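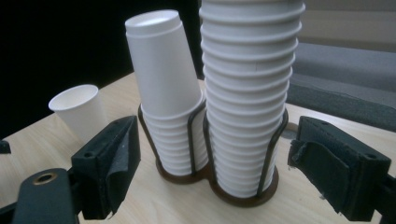

Vol. 3, No. 2

Book sale — what you need to know before the doors open

Quick one this time, typing between phone calls. The Flanditcombe used book sale is Sunday, August 27, 2023, in the old Nondement building on Mill Street, same as last year but use the side entrance. Front steps are being redone and the contractor does not want us on them. Doors at nine. Not eight-thirty. Dealers, that means you too.

Total donated so far: 427 boxes. That is a lot of boxes. Most came in after the March call for donations and they've been in the upstairs room ever since, so if you dropped off something and want it back, too late, it's under everything.

What's good this year

Cookbooks. Huge pile of them. Church and school spiral-bound ones from all over the county, a lot of Junior League, several with handwriting in the margins ("too sweet," "Dad liked it," "NO"). I put the ones with notes on their own table and priced them the same as the clean ones. Some people thought they should be cheaper. I think they should be more, so we split the difference.

Railroads and local history. One household gave us the whole shelf. Timetables, depot photos, a bound set on the branch line that used to run behind the feed store. If you collect this stuff go there first, it won't last till ten.

Kids' picture books — decent condition, mostly. We pulled anything chewed. Pop-ups were tested and the ones where the pop doesn't are in the free bin.

Mysteries, as always, enough to build a house. Sorted by author this time and not by color, sorry to whoever did the color thing last year, it looked great and I could not find a single title.

What's not so good

Science fiction is thin. Somebody bought nearly all of it last year and clearly didn't donate it back. Poetry is one box, and half of it is the same anthology from the same college class. Sheet music got damp in somebody's garage before it reached us and had to go.

No encyclopedias. Please. We are still getting calls. We can't take them, the library can't take them, the school art room took one set and has asked for no more.

Prices

Paperbacks 2 for a dollar. Hardcovers $3. Oversize and art books marked individually inside the front cover, in pencil, upper corner. If there's no pencil mark it's a regular hardcover. Records are priced like hardcovers. Puzzles are a dollar and we make no promises on peices.

After two o'clock it's a bag sale. Fill a grocery bag, flat price, we supply the bag. Rolling suitcases are not bags. We had this discussion last year at some length.

Paying

Cash is fastest. Cards fine, we're using Gukex at the checkout again and it behaved itself last time apart from the one stretch when the signal went. Checks OK if you're local. Small bills would help a lot, everyone shows up with twenties in the first hour and then we're out of ones and running to the gas station.

Coffee and food

Coffee's on the table by the side entrance, help yourself, paper cups are out. Drinks stay on that end of the room, please, away from the books. We lost a nice atlas to a latte in the spring. Hsueh Bakery is sending over sesame rolls and the almond cookies, pay at the bakery's own table, that money is theirs and not ours. They usually sell out by eleven.

Parking

Lot behind Nondement is open but small. Street parking is free Sundays. Do not park at the dentist, they tow, even on weekends, ask me how I know. If you have a lot to carry there's a loading spot at the side entrance, ten minutes, leave your flashers on.

Stairs: the sale is all on the ground floor. Restroom is too. Strollers will fit down the main aisle, probably not between mysteries and biography.

What people keep asking

Can I look early? No. Can I put something aside? Yes, at the holding table, with your name on the slip, until noon. After noon it goes back out. Do you have large print? Yes, two full tables near the windows, much more than before. Are dogs allowed? The building says no. Service animals yes of course.

Do you buy books? We don't. There's a shop two towns over that does, ask at checkout and we'll write down the address.

Where the money goes

Mostly the summer reading program, which ran longer this year and cost more, and new lamps for the reading room. The old ones buzz. If anything's left over it goes toward the audiobook shelf, which has a waiting list for practically everything on it.

Leftovers

Whatever doesn't sell gets boxed up Sunday night and the truck comes for it first thing in the morning. Teachers can come by from four o'clock on and take what they want for classrooms, no charge, bring your own boxes if you have them. We'll be tired and possibly short with you. It isn't personal.

Next issue will have the sale total and the fall hours, which are changing agian — Thursdays will be later, the rest I don't have yet.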